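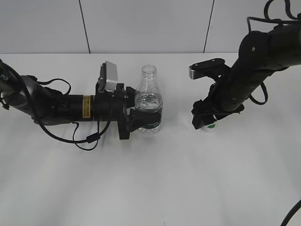

Fiifi Essien spent most of the winter throwing data away. He works on two-arm manipulation at the Bultbridge lab, and the paper his group put out in July is about what happened when they trained on less of it.

The group had collected 1186 demonstrations of bottle tasks, all done by people steering the arms by hand. The usual next step is to train on everything. Essien and his colleague Tegwen Price trained one policy that way and a second on 209 demonstrations picked by a scoring method they call Hadcombe, after the street the lab is on.

"The small set did better on bottles it had seen and a lot better on bottles it hadn't," Essien says. "I assumed we had mixed up the folders. Tegwen ran it again over a Saturday and got the same thing."

Hadcombe scores a demonstration by how much the two arms depend on each other at each moment. In a bottle task one arm usually holds and the other works on the cap. If the holding arm drifts while the other one is turning, the score drops. If the operator stops halfway to think, it drops again.

"People pause a lot," says Price. "They get the gripper near the cap, they stop, they look at it from a different side. When you train on that, the policy learns to stop there too. We had one that would sit next to the cap until the time limit."

Price wrote the first version of the scorer in an afternoon and says most of the work since has gone into the thresholds. Set them too tight and the set loses every demonstration in which the operator made a mistake and fixed it. Those turned out to be worth keeping. A policy trained without them had no idea what to do after a missed grasp.

I asked whether the result holds outside bottles. Essien was careful. They have tried jars and a box with a hinged lid. The jars worked. The box gave no clear difference either way, and the paper says so.

Dariusz Kozłowski, who runs the hardware side, thinks part of the gain comes from the wrist cameras. Each arm carries its own, and a steady holding arm gives a steady view. "Half of what the score measures might just be image quality," he says. "We haven't separated the two. I'd like to before anybody builds on it."

That experiment is next. The plan is to train with the wrist views removed and see how much of the gap is left. They will also repeat the whole comparison on Stakport, a larger shared collection with 3000 demonstrations from several operators, where the pauses and habits will be different.

Essien expects the gap to shrink. "Our operators were mostly me and Tegwen," he says. "I know my own bad habits by now. I don't know anyone else's."

The scoring code is available from the group on request. Price is still writing the instructions.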